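Changing the finger pads on the Lodley hand-held gripper

Updated 26 December 2023

The pads on our hand-held grippers wear smooth at the tips first. We swap them every 2,085 grasps, or sooner if clear plastic starts to slide. The job takes 20 minutes plus curing time. These steps are for the Lodley unit, but the Clelten one goes together the same way.

What you need: a pair of pads, a small hex key, alcohol wipes, contact glue, and a table with a few test objects.

1. Switch the unit off and unplug the camera lead. Leave the finger cable where it is -- it only has to hang free.

2. Back out the mount screw on each side and pull the fingers straight off.

3. Peel the old pad from the base toward the tip. Wipe off the leftover glue and let the surface dry.

4. Glue on the new pad with the stitched border along the top edge. Clamp it and leave it for 60 minutes.

5. Refit both fingers and snug the screws. Squeeze the trigger slowly. The pads should meet flat along their full length.

6. Plug the camera back in and check the view. Both pads should show, one on each side, with the work between them. Try the grip on something hard and something soft. A clear acrylic box and a folded cloth are enough. 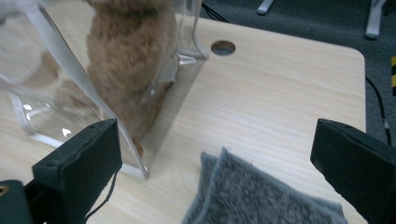 7. Write the grasp count in the log. The last Lodley set came off at 1,859 because one corner had lifted.

If the pads meet at the tips only, loosen both mounts and repeat step 5.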